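The long way round to a cardboard box

When Yamila Cisternas moved her soap business out of her kitchen in May, the first thing she bought was a second-hand tape dispenser. The second was 1000 flat cardboard boxes, which arrived on a pallet and would not fit through the door.

"I had measured the room," she says. "I had not measured the door."

She cut the wrap and carried the bundles in by hand. They now stand against the wall of a rented unit on the Navarrete estate, a row of low brick buildings behind the bus depot, where the tenants include an upholsterer, a piano tuner and a man who mends outboard motors. Cisternas sells 13 kinds of soap. The boxes come in one size.

Small firms like hers have had an odd few months. Shops that took stock on a handshake closed their doors in the spring, and people who had never sold anything by post had to learn quickly. Most of them learned the same lesson, that making the thing is only part of the work. The rest is paper, string, labels, and standing in a queue.

Régis Lacroix has been on the other side of that queue for 11 years. He runs Kitberg, a packing supplier that sells boxes, padding and tape to firms too small for the big wholesalers to bother with. His office is at the back of the warehouse, up a metal stair, and he answers his own telephone.

"In the old days a customer rang me twice a year," he says. "Now they ring me on a Sunday night and ask what size of box a teapot goes in."

The answer, he says, depends on the teapot. He asks for the height to the knob of the lid, the width from spout to handle, and how far it has to travel. Then he adds two fingers of space on each side and looks at his list. Kitberg keeps 478 sizes of carton, and Lacroix would like to keep fewer. Every time he drops one, he says, somebody turns up who has built a business round it.

His own preference is for a plain brown carton with a single wall for anything light and a double wall for anything that would make a noise if it fell. He dislikes printed boxes, which cost more and tell a thief what is inside. He dislikes loose fill even more. It settles on the journey, he says, and the thing that was in the middle at the start ends up in a corner.

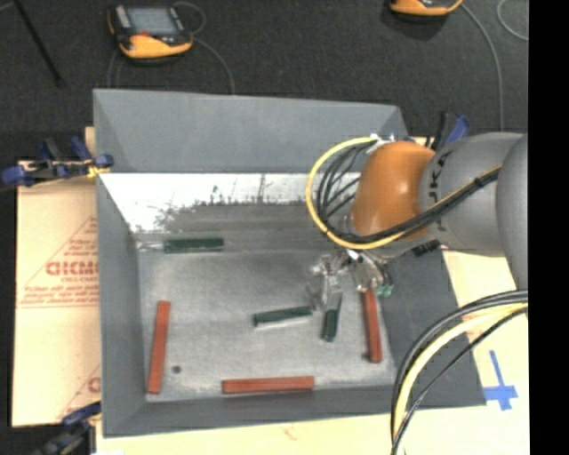
Green and reddish-brown blocks in a grey bin, with a robot arm reaching in from the right.

Cisternas has tried most kinds of padding. Shredded newspaper left marks on the pale soaps. Straw looked good and smelled of a barn. She settled on crumpled kraft paper, bought on a roll from Plalto, and she tears it by eye. A bar of soap does not break easily, but it dents, and a customer who has paid for a present does not want a dented one.

Her working day has changed shape. She used to make soap in the morning and see to orders when they came. Now she packs first, while she is fresh, and has everything taped before lunch. The soap is poured in the afternoon and left to set overnight. On the wall by the bench is a sheet with the last collection time written on it in red, and beneath that the telephone number of the depot.

Postage is the part she still finds hard. A parcel that is slightly too thick moves up a band and takes most of the profit on a small order. She keeps a slot cut into a piece of board, and if the box goes through it, the price is the lower one. Lacroix gave her the idea. He hands the boards out to new customers and says they save him a good deal of time on the telephone.

Returns are few. One parcel came back with the address washed off by rain, and she now puts clear tape over every label. Another went to the wrong end of the country and came home by way of Sukaron, where she knows no one.

She has started to think about a second size of box, a longer one that would hold three bars side by side. Lacroix has sent her two samples. They are on the shelf over the sink, and she has been using one of them to keep her receipts in.

The unit is hers until next spring, and the landlord has offered her the room next door. It has a wider door. She went over with a tape measure to make sure.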